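3.2 Changes in Practice Time at Home

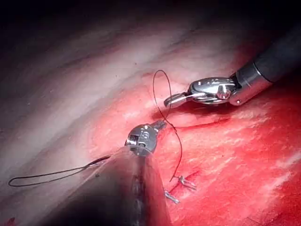

Figure 1. Suture loop and instruments. A loop of dark thread rises from the tissue beside the closed jaws of one instrument.

The first part of the study asked how surgical trainees divide their hours between scheduled teaching and practice they arrange for themselves. Earlier work on study habits in medical training has mostly relied on end-of-year surveys, in which trainees are asked to recall a typical week. Recall of this kind tends to favor weeks that were unusual, either very heavy or very light. We therefore used a short diary, completed on paper at the end of each shift and returned in a sealed envelope to the teaching office at Cluvstead.

Of the 200 trainees invited, 168 returned a diary that could be scored. Diaries were left out of the analysis when entire weeks were blank or when the handwriting could not be read by either of the two coders (Georgiou and Wong). The coders worked separately and met only after both had finished a full set. Where they disagreed on the type of activity, the entry was placed in the broader of the two categories. This rule probably understates the time given to narrow tasks such as knot tying, and the totals for those tasks should be read with that in mind.

Self-arranged practice was reported at all training sites, but its place in the day differed. Trainees based at Cluvstead tended to practice in the early evening, before leaving the building. Those at the Kollow site, where the skills room closes with the main clinic, reported more practice at home and more practice late at night. Entries from Kollow were also shorter and more often marked as interrupted. Meals, child care and travel were the reasons most often written in the margin, although the form did not ask for a reason.

Following Bodnár, we treated reading and hands-on practice as separate activities even when a trainee recorded them in a single entry. Bodnár argues that the two compete for the same free hours. Our diaries give partial support to this view. Trainees who wrote of long reading sessions before an examination often recorded no hands-on practice in the same week, but many returned to their earlier pattern once the examination had passed. The April diaries, which cover the weeks after the spring examination, show this return most clearly.

The Lurkadix scheduling system was introduced at both sites during the study. It allowed trainees to see open skills room times from home and to reserve a place up to 2 weeks ahead. Written comments on the system were generally favorable, with repeated complaints about reserved places that went unused. We could not separate the effect of the system from the effect of the examination calendar, and no estimate of its influence is given. Section 3.3 turns to the interviews, where trainees were asked directly how they decided when to practice.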